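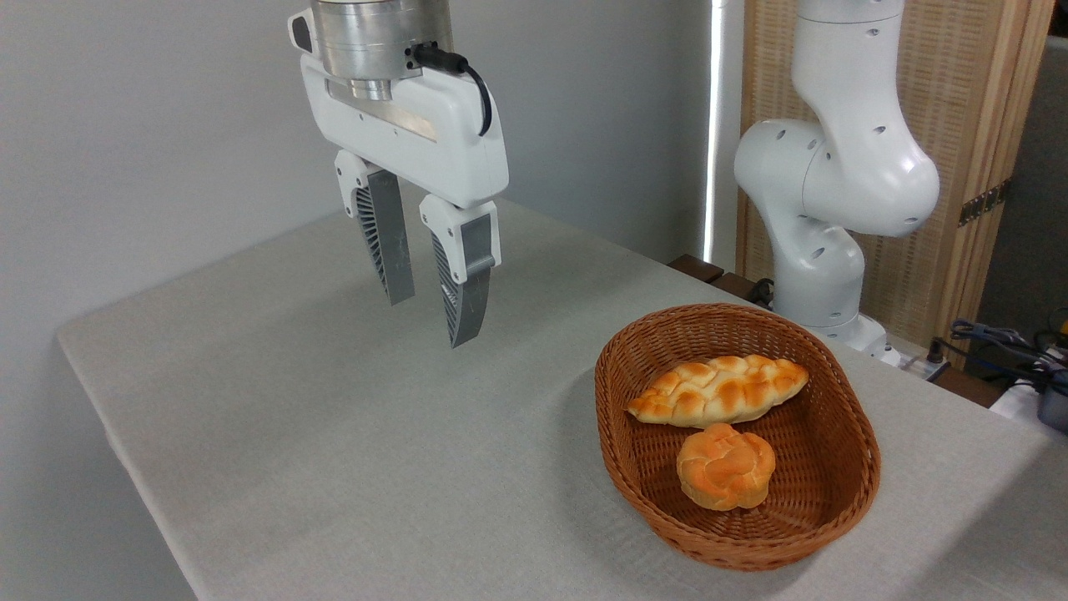
Bakery Cell Planning: Gallery and Budget Notes
Posted 4/13/22 by Ilze Luik

Livley plans to move bread from the table to the basket with a two-finger gripper, and the money for it has to be requested before the end of the quarter. These are the notes that go with the request. They cover one cell, one shift, and the two kinds of bread we need it to handle first: small knotted rolls and longer braided loaves.

The arm is the easy part of the budget. We have a fixed quote from Rakix with mounting and one day of training included. Most of the questions I get are about the smaller lines, so I have spent more space on those.

Fingers
Budget $600 per set and buy two sets. Ribbed fingers are on the list for both products. A glazed crust is smooth and a knotted roll has no flat side, so finger shape matters more to us than lifting force. The spare set stays on the shelf in a sealed bag. Lead time on replacements is 21 days, and we can't have the cell down that long.

Food contact
Still open. Salcedo has been asked for paperwork on the finger material and has sent it for the mounts only. Until the rest arrives, anything a gripper touches is test bread and gets thrown out. Put down a line for test bread. It's small, but last year it came out of the kitchen's account and they noticed.

Cables
Allow for proper routing at the wrist and at the base. The quote covers the cable but leaves out clips, sleeves and a tray. I have added all three under installation. The power supply and controller also need a shelf of their own beside the table, off the work surface. 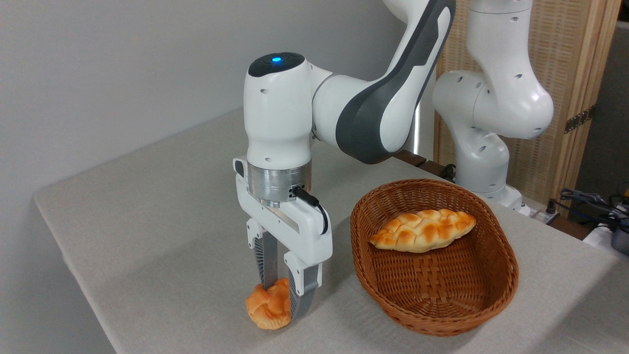
Test runs
The plan calls for 100 picks of each product before we sign off on anything. A pick counts if the bread is lifted, set down in the basket and shows no dents in the crust. Rolls go first. They are cheaper, and if the grip force is set too high we will find out sooner on something small. Loaves come after that, picked across the middle and then nearer one end.

Baskets
Oval wicker for the trials, same as the front counter uses. Production should probably have something rigid that sits in a fixed spot. Starnimell makes a plastic insert with locating pins - price requested, no answer yet. I have left a placeholder in the spreadsheet, marked in yellow.

Table surface
A cloth cover is fine for trials and cheap to replace. It won't do for daily use. The permanent top needs to be washable and bolted down, and the arm base has to be checked again after the top goes on. Facilities wants two weeks' notice for that.

Operator hours
Training and supervision come to 336 hours in the first year. That is the number people argue with most. It includes finger changes, cleaning, and one person standing by for every test run. If we cut it, we should also cut the number of products.

Second arm
Not in this request. A two-arm cell would let one side hold or turn the basket while the other side fills it, but the floor plan for Livley only has room for one without moving the rack. Look at it again in December when the lease on the rack is up.

What I still need
Salcedo paperwork for the fingers. The Starnimell price. A decision on who pays for the table top, kitchen or facilities. Signed copy of the Rakix quote, both pages this time.

Send corrections to Ilze. The spreadsheet is in the shared folder under Equipment, and the tab named "cell 1" is the current one. The older tab has the wrong finger price.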